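Iron on a plant-based diet, how long before a retest?

Posted by Higinio Zamudio, 16 November 2025

I stopped eating meat and fish in April. My ferritin was low at my last checkup and the nurse at Bravdale told me to eat more lentils and greens. I eat lentils most days now. I also drink black tea with every meal. Is the tea a problem, and when should I ask for another blood test?
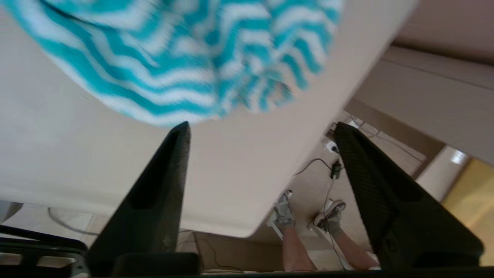 I don't want to take tablets unless I have to. They upset my stomach the last time.

Eetu Karppinen

Tea with meals cuts down how much iron you take up from plants. Move it to between meals. Add something with vitamin C to the lentils, such as peppers, tomato or lemon juice. I waited 3 months for my retest, but ask your clinic what they want. 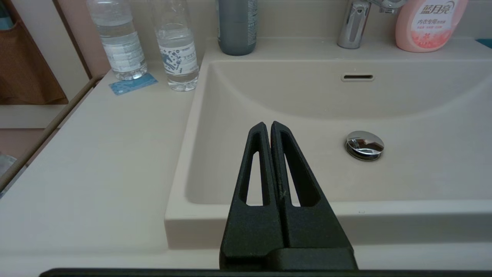 Does coffee do the same thing as tea?
Coffee also lowers iron uptake, so keep it away from meals too.

Hemov

Just eat spinach. Worked for me.

Stindthorpe

Spinach has iron but you don't absorb much of it. Beans, tofu and fortified cereal are better. Ask them to look into why it was low as well, it isn't always diet.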